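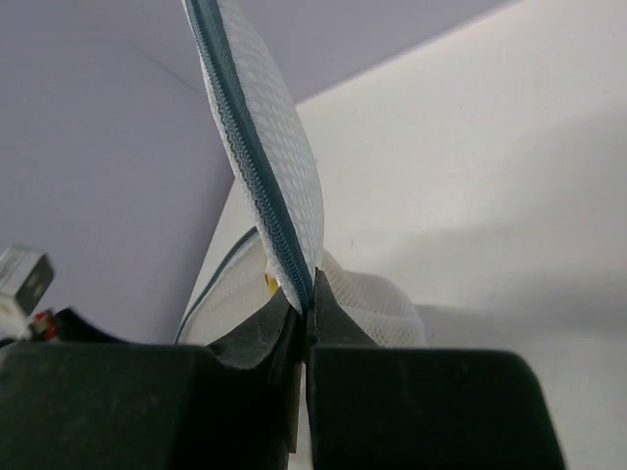

Objet : Re: [lainages] Lavage des pulls en machine, vous osez ?

Bonjour la liste,

Je réponds avec un peu de retard, la semaine a filé et je n'ouvre mes mails qu'une fois la maison couchée. Je remets le message de mardi pour celles et ceux qui prennent le fil en route :

> Bonjour à toutes et à tous,
> J'ai terminé mon gilet Eskildsen (enfin !) et je n'ose pas
> le laver. C'est de la laine non traitée, tricotée en 3,
> et j'y ai passé tout l'automne. Ma mère ne jure que par la
> bassine, ma voisine met tout en machine dans un filet.
> Vous faites comment, vous ? Et pour le séchage ? J'habite
> un appartement sans balcon et il fait humide chez nous.
> Merci d'avance, je suis preneuse de toutes vos astuces,
> même des ratages !

Des ratages, j'en ai à revendre ! Le plus beau reste un pull torsadé en Mandberg (l'ancienne qualité, celle qui boulochait à peine), passé par erreur avec les torchons. Il en est ressorti à la taille d'un nounours, et raide comme un paillasson. J'en ai fait deux maniques, qui me servent encore, alors ne pleurons pas trop.

Depuis, je me suis fait une petite religion. Tout ce qui est en laine non traitée va dans la bassine, point. Eau tiède tirant sur le froid, un bouchon de lessive laine, je pousse le tricot sous l'eau et je m'en vais boire un café. On ne frotte pas, on ne tord pas, et surtout on garde la même température pour le rinçage. C'est là que je me suis fait avoir au début : je lavais bien gentiment à l'eau tiède et je rinçais à l'eau glacée du robinet de la buanderie, et hop, feutré aux emmanchures.

Pour les laines dites superwash, par contre, je vais en machine sans trembler. Programme laine, à froid, le pull sur l'envers et dans un filet fermé. Prenez-le plutôt grand, votre filet : un gilet tassé en boule se lave mal et garde des plis impossibles. Et un seul tricot par filet, j'insiste, j'ai eu une histoire de bouton accroché dans une dentelle dont je ne me suis pas remise.

Votre gilet, je le laverais donc à la main. Mais avant, avez-vous gardé votre échantillon ? Lavez-le d'abord, mesurez-le avant et après, vous saurez tout de suite à quoi vous attendre. Si vous l'avez détricoté pour finir une manche (je ne juge pas, je le fais tout le temps), retricotez un petit carré avec un reste.

Pour l'essorage, je roule le tricot dans une grande serviette éponge et je marche dessus, pieds nus. Mon mari trouve ça ridicule. Deux serviettes si c'est un gros modèle, comme la veste Terby que j'avais montrée à la rencontre de décembre et qui boit l'eau comme une éponge.

Le séchage sans balcon, je connais, j'ai vécu longtemps dans un deux-pièces au nord. À plat sur une serviette sèche, posée sur l'étendoir déplié, dans la pièce la plus aérée, et on retourne le tout le lendemain matin. Pas sur le radiateur, même si ça démange ! Si ça traîne trop, un ventilateur à petite vitesse fait des merveilles.

Ah, et une question à mon tour, tant que j'y suis. Est-ce que quelqu'un aurait encore une pelote de Pemiler gris ardoise, bain 37 ? Il me manque de quoi finir un col et la mercerie n'a plus que le bain suivant, qui tire franchement sur le vert. J'échange volontiers contre du coton ou des boutons en corne.

Bon courage pour le gilet, et racontez-nous !

Bises laineuses de la buanderie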